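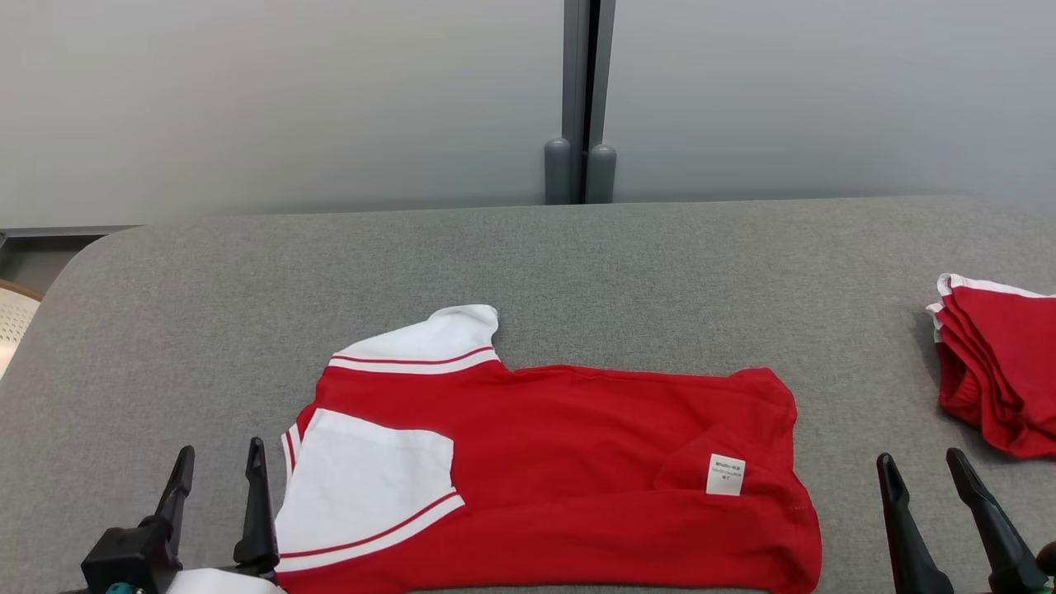 Drelix Folding Top, soft grey
Made to order, flat-packed, fits most tables and benches

I've been making the Drelix top for a few winters now and it's still the thing I get the most emails about, so let me try to answer most of them in one go!

It's a soft, fabric-covered top you lay over whatever table you've already got, and you fold clothes on it. I started making them when I was the mug who took home the club's washing (red footy shirts with white sleeves, stripes on the trim, and every one of them wanted to slide off my laminate kitchen bench). I tried a towel, which bunched up. I tried an old doona cover, which was worse. Then I wrapped a bit of board in foam and grey upholstery cloth, and I've never gone back to the bench.

The fabric has just enough grip that a sleeve stays where you put it while you sort out the other one. That's really the whole trick. Slippery sports shirts are the best test I know, and if you only ever fold cotton tees you'll find it almost too easy. Inside-out shirts are a pain on anything, mind you. Find the care label, turn the shirt the right way, then lay it down, or you'll be doing it twice.

The grey is a mid grey with a fleck through it. I'm asked for white all the time and I won't do it, sorry. Lint shows less on the grey and both red and white clothes stand out well against it, so you spot the sock you've dropped.

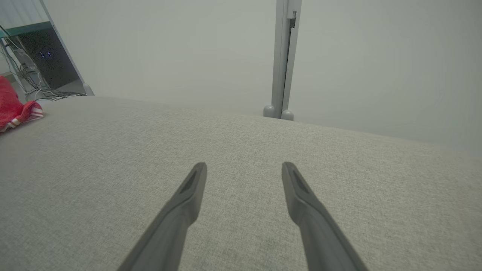
SIZES, FABRIC AND CARE

There are 2 sizes. The Short suits a card table or the top of a chest freezer, and the Long is 2,000 mm end to end, with room for a shirt laid out flat in the middle and your finished stack at one side. Please measure your table before you order. The top can hang over a little at the ends, but I wouldn't go past a hand's width.

Corners are rounded on both sizes. Square ones caught on my jumper every time I walked past.

The foam is 19 mm and fairly firm. People expect something squishier, like a couch cushion, and I did make a squishy one early on, but the folds came out wonky and my stacks leaned. Firm is better, trust me.

The cover unzips underneath. Cool gentle wash, dry it in the shade, and put it back on while it's a touch damp so it pulls tight (it's a bit of a wrestle, get someone to hold the other end). Don't iron on it. I know it looks like an ironing board's rich cousin, but the foam won't cope with the heat.

You can store it on its edge behind a door. Replacement covers are $50 and I keep a few made up, so those go out quickly. Whole tops take a bit longer, and November is always mad with end-of-season orders, so get in early if you're buying for a club.

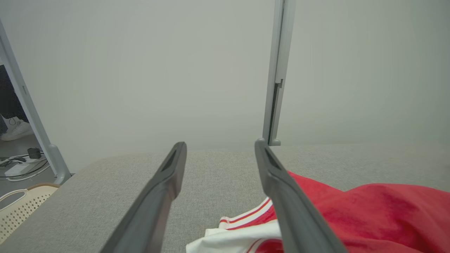 Tatu Mwaipopo: Bought the Long for our netball uniforms and it's been great, does the whole lot in one session and my back's much happier. My only gripe is the zip, it's stiff at the corner. Would you do a version with a handle? It's awkward getting it down the stairs on my own.

Thanks Tatu! Rub a bit of candle wax along the zip teeth and it should loosen up. I'm trialling a webbing handle on the Long at the moment and I'll add it as an option once I'm happy with the stitching. If you'd like one put on yours, send me a message through the order form and we'll work out the postage.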